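From: Colton MacLeod
To: Odeso robotics club list
Subject: Re: sim bench for the vial task
October 2018

Eetu Miettinen wrote:
> Can someone post where the sim bench stands? I've got the
> Draltach branch checked out and my run dies at step 3,162.
> Also, are we still on one rack or did that change?

Hi Eetu, it changed! We're up to four of the beige racks now, lined up diagonally across the table, and the five blue-capped vials start out in the little white rack next to the nearest one. I moved the arm's base toward the far edge too, so pull before you try anything else. 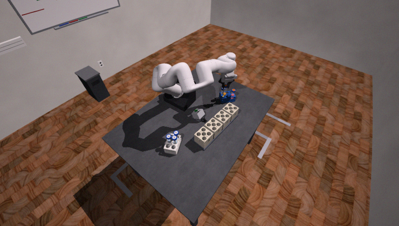 1. Your crash
I got the same one at home – it's the old joint limits file. Grab the one from August and set the timeout to 40. Ji has had 14 clean runs in a row with that.

2. Still to do
The grip check is a mess and I'd love help with it (please!). Asberg wants the rack positions shuffled on every reset, and I've only got that half working. My notes are in the shared folder, page 34 onward, sorry about the spelling.

Colton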